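**12.09.2019, Laborbuch, Nachtrag vom Abend**

So, Tag der offenen Tür ist durch und ich sitze noch mit kaltem Kaffee am Simulationsplatz. Ich schreib das lieber gleich auf, morgen weiß ich nur noch die Hälfte.

Angemeldet waren drei Gruppen, gekommen sind auch drei, nur nicht zu den Zeiten, die auf dem Zettel standen. Die Leute von Gresel waren eine halbe Stunde zu früh da (der Bus!), da lief auf dem Rechner noch das Update der Grafiktreiber. Hab sie erst mal in die Werkstatt geschickt, alte Greifer anfassen. Kam super an, ehrlich gesagt besser als mein ganzer Folienteil. Die Greiferkiste sollten wir beim nächsten Mal von Anfang an auf den Tisch stellen, aber vorher die Backen mit dem kaputten Gummi aussortieren, einer hat mir die Krümel im ganzen Raum verteilt.

Demo in der Simulation: Wir hatten ja Grindlow als Szenensatz geladen, Version 6, und ich hatte mich für das Schlafzimmer entschieden. Die Küche wollte ich nicht, da ruckelt es mit dem Beamer dran immer noch. Im Schlafzimmer steht das Bett mittig an der Rückwand und davor ist viel freier Boden, da sehen auch Leute aus der letzten Reihe was. Gefragt wurde dann prompt nach dem kleinen hellbraunen Ding auf der blauen Decke, gleich unterhalb der Kissen. Buch? Karte? Ich hab »Buch« gesagt und bin dabei geblieben. In der Objektliste heißt es nur `prop_23`, das hilft natürlich keinem weiter. Bitte mal vernünftige Namen vergeben!

Die Aufgabe für die Besucher war, dem Planer in ganzen Sätzen zu sagen, wo er hinfahren soll. »Zum Nachttisch« ging glatt. »Zu den Pflanzen« auch, obwohl da auf dem weißen Tisch zwei Töpfe stehen und er sich für einen entscheiden muss, er nimmt wohl einfach den näheren. Bei »dahin, wo man sitzen kann« wurde es dann lustig, weil der Hocker mit dem gelben Sitz vor dem Tisch steht und der dunkelgraue Stuhl halb dahinter steckt, und das Bett zählt für manche ja auch als Sitzplatz. Eine Dame aus der zweiten Gruppe hat mit mir richtig diskutiert, ob man auf fremden Betten sitzen darf. Ich fand das eine sehr gute Frage, der Planer hatte dazu keine Meinung.

Was hakte:

- Mikrofon am Pult rauscht, sobald der Beamerlüfter hochdreht. Anderes Kabel hilft nicht, hab ich probiert.
- Neustart der Szene dauert über 6 Minuten, wenn man vorher nicht den Cache löscht. Peinliche Pause bei der Ciltunham-Gruppe. Hab solange was über Teppichkanten erzählt.
- Der Schatten vorm Bett ist so weich, dass er auf der Leinwand kaum zu sehen war. Kontrast am Beamer hochdrehen, dann geht es.
- Schlüssel für den Nebenraum fehlt mal wieder.

Die letzte Gruppe kam von Esfahani und wollte vor allem wissen, wie viel davon sich auf einen echten Raum übertragen lässt. Da hab ich mich ziemlich gewunden, muss ich zugeben. Unsere Holzmaserung im Render ist schön, aber über die Reibung vom Boden sagt sie nichts, und glatt gezogene Bettdecken hat zu Hause ja auch kein Mensch. Sie wollen uns Maße von einem ihrer Musterzimmer schicken. Wenn die kommen, bitte in den Ordner »Räume« legen und mir nicht per Mail weiterleiten, da geht es unter!

Szene steht noch so auf dem Rechner, bitte nicht überschreiben.

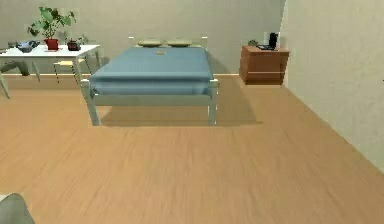

*Eingetragen von: Simulationsplatz, Spätschicht*

Nachtrag: Schlüssel lag in der Greiferkiste. Cache löschen steht jetzt als erster Punkt auf dem Zettel am Monitor, und das Mikrofon nehm ich morgen mit rüber in die Elektrowerkstatt.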